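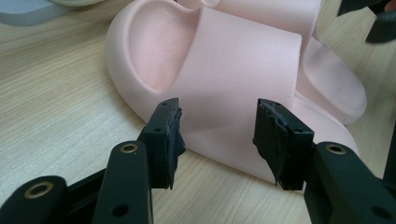
Slide 1. Good afternoon. On behalf of the evaluation group at Indum, I would like to present our comparison of two hand-held grippers for collecting grasping data, carried out at our Gurndale site. The first is the Pickering, a linkage design with rigid black fingers. The second is the Stenen, which uses a soft molded finger. Footwear was chosen as the main object class. A slide sandal offers a wide strap, an open space behind it and a thick rim at the heel, so the operator has several reasonable places to take hold. Please note the rubber pads on the inner sides of the fingers, which are torn and peeling. Pad condition will be the subject of most of this talk.

(Pause. Leave the slide up.)

Slide 2. Test plan. Each gripper was assigned 400 grasps on footwear, followed by 100 on folded cloth. Operators alternated between the two tools every hour. The pass rule was a lift and a five-second hold – nothing more demanding than that.

Slide 3. Pad wear. On the Pickering, the first lifted edge was logged at grasp 161. Slips on smooth foam became more frequent after that point, while slips on cloth did not change. The Stenen has no separate pad, and its surface wear was minor. It did, however, twist under heavier shoes, and operators rated it lower for fine placement.

Slide 4. Cost of upkeep. Declan Marsden will take questions on adhesives. We tried two, and the results are in the handout. Replacing a pair of pads takes nearly 100 seconds with the jig.

Slide 5. Next steps. A longer run of 3000 grasps is planned for October, using the Pickering with bonded pads. The camera mount will remain unchanged so that the recordings can be compared. Requests for the raw logs should go to the Gurndale office.

(Take questions. Handout at the door.)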